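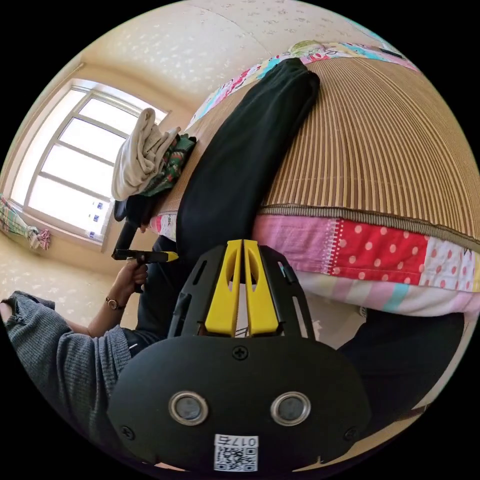 Last updated: December, 16:40

Left-hand gripper drops out of recording during garment folding

Status: Resolved, watching
Product: Mileck hand-held gripper pair, Tromevov recorder
Site: Botarov home tasks, bedroom set

Problem as reported

Operator records two-handed demonstrations of picking up and folding clothes on a bed. The right gripper records normally. On the left one the finger opening stays at the last value for a second or more, then jumps. The video from both sides is fine. Replayed on the arm, the left fingers close late and miss the cloth.

Unit 017 is one of the pair. The fault does not follow the unit: we swapped hands and it stayed on the left.

Log

09:10 Checked finger travel on both units. Full open to full close, no binding. Screws on the housings tight.

09:35 Repeated the calibration with the fingers pressed together, then fully open. Values correct on both sides. Fault came back in the first take after that.

10:20 Looked through the last 87 takes. Dropouts are in 3 takes where the operator stands still and in most of those where the operator walks along the bed. The dark garment on the striped mat are not a tracking problem, position is good throughout.

11:05 Moved the recorder from the left side of the belt to the back. No change.

11:50 Changed the cable on the left port. No change. Put the old cable back.

13:15 Read the port settings. Left port was set to a timeout of 400 ms, right port was on the default. The left setting came over with a profile copied from the Tatlı kitchen set, where only one gripper is used.

13:30 Reset left port to default, restarted the recorder, calibrated again. Recorded a fresh batch, same garment, same bed, operator walking.

15:05 Batch finished. 96 per cent of takes have an unbroken finger signal on both sides. The rest were stopped early by the operator and do not count against the fix.

Fix

Open the profile, go to Ports, set both to default, save under a new name. Restart before calibrating. If you calibrate first the old timeout stays loaded until the next power cycle.

Still open

Takes made with the copied profile have to be marked as left hand unreliable. The video and position tracks can stay in.

The profile copy tool should warn when going from one gripper to two. Raised separately with Mileck.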